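Chapter 4
What Goes Round the Thing You Bought

When I was nine I was given a china owl for my birthday, and I can tell you almost nothing about the owl. The box, though! It was full of straw, and I spent the whole afternoon pulling the straw out and stuffing it back in. My mother found bits of it in the carpet until Christmas. I mention this because most of us meet packaging long before we think about it, and in this chapter I want you to start thinking about it.

In Chapter 3 we followed a set of bowls from the pottery at Plurnham to a shop shelf, and we added up the clay, the glaze, the firing and the wages. We left out one cost on purpose. Something has to sit between the bowl and the side of the box, and somebody has to choose it, buy it, store it and put it in by hand or by machine. Packers call this void fill. It's an ugly name but a useful one, and you'll need it for the exercises.

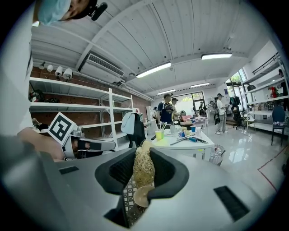
Void fill has three jobs, and I always tell my classes to learn them in order of how much trouble they cause when they go wrong. First it stops things moving about. Then it takes up a knock, and last of all it makes the box look nice when you lift the lid. A pale, straw-like fibre like this one, frayed at the top and loosely bunched, is mostly air, and air is what you're paying to post. That's a good thing for your bowl and a bad thing for your storeroom (a sack of loose fibre takes up a shocking amount of shelf for what it weighs). Paper is flatter to store but takes longer to crumple, and if you pay people by the hour you'll notice that very quickly.

Let's put some figures on it. Cidero is a small firm selling glass jars by post, and when I first visited they were sending out 2,000 parcels a month with crumpled newsprint round every jar. In December they kept a proper tally for the first time and found 197 jars had arrived broken. The owner's first idea was a thicker box. Her packers thought the jars were touching each other at the base, and they were right - you could hear it if you shook one. So they kept the same box, put a layer of shredded fill at the bottom before anything else went in, and let each packer have 40 seconds longer per parcel.

Was that worth it? Don't answer yet. You need to know what a broken jar costs, and that's a good deal more than the jar. There's the second jar, the second lot of postage, the time spent on the phone being sorry, and the customer who says nothing at all and simply buys from Pemik next time. We'll work through each of those in Section 4.2, and I should warn you that the last one is horrible to estimate.

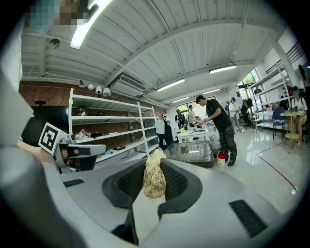
The other half of the sum is where the stuff ends up. Moroz, who sell candles, went over to a fill you can put on the compost heap, and they were very proud of it. Then they asked their customers what they did with it. A few composted it, plenty kept it for wrapping presents, and the rest put it in the bin with everything else! I don't think Moroz were wrong to change, but they'd paid 20 per cent more per sack for something that mostly went the same way as the old one. Keep that in mind when you read a label, or write one.

Before you go on to Section 4.1, find a parcel at home - any parcel, even an old one. Take everything out and pile the fill beside the box. Then try to get it all back in so that the contents don't shift when you tip it. Write down how long it took you and whether you had any left over, and bring your notes with you, as we'll be using them for the first exercise.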